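Grivico has released version 5 of Pelus, its planning and control package for two-arm tabletop cells. The update replaces the separate per-arm planners with a single scheduler that assigns each motion to an arm, checks it against the other arm's path and passes it to the controller. Existing users can install it from the company's package server starting in March.

The main change is in how targets are handled. Earlier versions stored an object's position from the overhead estimate and kept it until the grasp ended. Pelus now updates the position from the wrist view during the approach, and drops any grasp candidate that would bring a finger into a neighboring object. The test setup uses three plastic cups in a row at the back of a white table, with a dark-capped bottle standing in front of them.

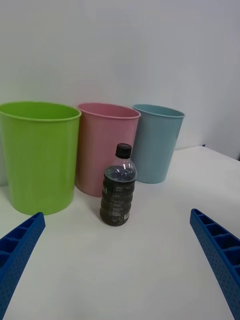
## Shared workspace planning

Both arms now draw on one occupancy map. Each planned path reserves a volume for a set interval, and the second arm may enter only after the reservation clears. The default planning budget is 200 milliseconds per request. A request that runs over returns the last valid path — the arm does not stop unless that path is also blocked.

Grivico said it ran 1,000 simulated episodes before moving to hardware and logged 53 planner timeouts, most of them with both arms assigned to the same side of the table. The fixed view covers the row of cups, the bottle and both open grippers, which face each other from opposite sides of the table.

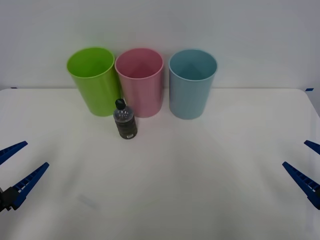 Vol. 5, No. 3

"The wrist estimate and the fixed estimate disagree more often than people expect," said Bronisława Szczepańska, who leads perception work on Pelus. "We log both and let the planner see the uncertainty. Averaging them hid the problem."

Overlap remains the harder case. From a low wrist angle, the nearer cup covers part of the one behind it, and the other arm's gripper can enter the same view.
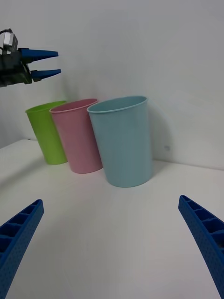 The release masks the second arm using its joint positions, so its fingers are not added to the map as obstacles twice. The mask depends on a current calibration between the arms. A command-line tool, pelus-check, reports the error for each joint and refuses to start the scheduler if calibration data is missing.

Configuration files from version 4 will load with warnings. Adapters for Uvside and Kopecký controllers are included, although the Kopecký adapter does not yet support path reservations.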